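Omier Wall Shelf, Oak

Home / Living Room / Shelving / Omier Wall Shelf

Designed by Snædís Kirkegaard for Bisgaard
Item 455
Listing updated Jan 6, 2021

The Omier is a floating wall shelf in solid oak with a shallow lip along the front. It was drawn for narrow rooms, hallways and the space over a sofa, where a deeper shelf gets in the way of people's heads. The bracket is hidden inside the shelf, so from the side you see oak and wall.

We have carried the Omier in the Carnusbridge store for two years and it is still the shelf most people ask for when they are redoing a living room. It looks good alone with a few books and a lamp. It also works in a stack of two or three, and the lengths can be mixed. 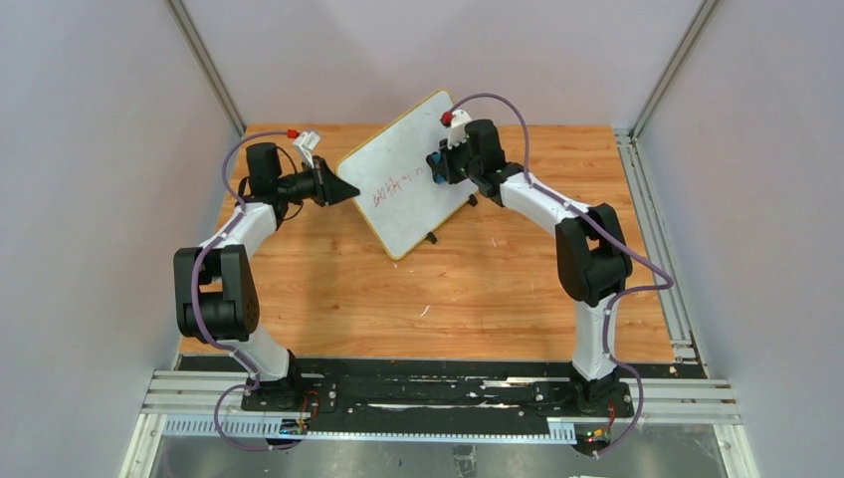
Sizes

Short: 600 mm long, 169 mm deep
Long: 1000 mm long, 169 mm deep

Both lengths are the same thickness and use the same style of bracket. If you plan to hang a short shelf above a long one, line them up on the left or right edge. Centering them tends to look fussy, at least to our eye. Leave 241 mm between shelves for paperbacks and small frames, and more for art books.

Finish

The oak comes in three finishes: clear oil, white oil and dark stain. Clear oil is the warmest and will turn more golden over the years. White oil stays pale and suits rooms painted in gray or soft green. The dark stain is close to walnut in color but you will still see the oak grain through it.

Grain and knots vary from shelf to shelf. If you are ordering a pair and want them to match, write "matched pair" in the order notes and Catherine Cowie in our stockroom will pick two from the same batch. There is no charge for this, but it can add a few days.
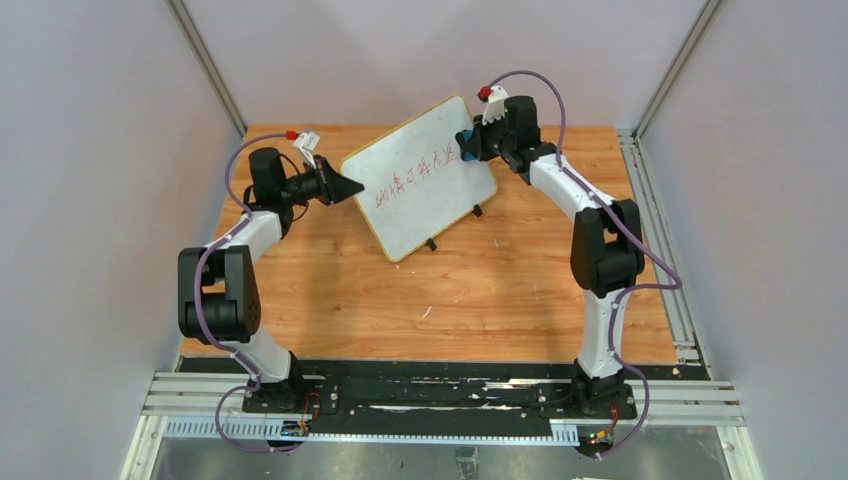

Mounting

The bracket is a steel bar with two rods that slide into the back of the shelf. Screws and plugs for masonry are in the box. For drywall, screw the bracket into studs. If the studs don't fall where you need them, ask us about the wide bracket, which has extra holes. Check the bar with a level before you tighten the last screw. Once the shelf is on the rods you can't adjust it.

The long shelf is easier to hang with two people. One holds the front edge while the other guides the rods in.

Care

Dust with a dry cloth. Wipe up spills right away and don't use spray polish on the oiled finishes. Once a year, rub in a thin coat of oil, leave it for 15 minutes and wipe off whatever is left. The stained shelf does not need oil.

Put a saucer under plant pots. Unglazed clay lets water through and will leave a ring.

Goes well with

Wundano table lamp, small, in sand or rust
Bisgaard picture ledge, oak
Omier coat rail (same oak, same three finishes)

Delivery and returns

Shelves in clear oil ship from stock. White oil and dark stain are finished to order and the next batch is due in February. You can return an unused shelf in its original box within 30 days. We can't take back a shelf that has been mounted.

Customer comments

"Bought two long ones for the wall behind our dining table. The lip is low enough that you can still see the whole spine of a book." Bleddyn Lewis

"Good shelf, heavy box. The rods were stiff going in and I had to take it off and start again. Fine now." Alper Dönmez

"I would like to see a version in ash." Hartmut Rothe

Oak samples in all three finishes are available by mail. Use the sample form and give the item number at the top of this page.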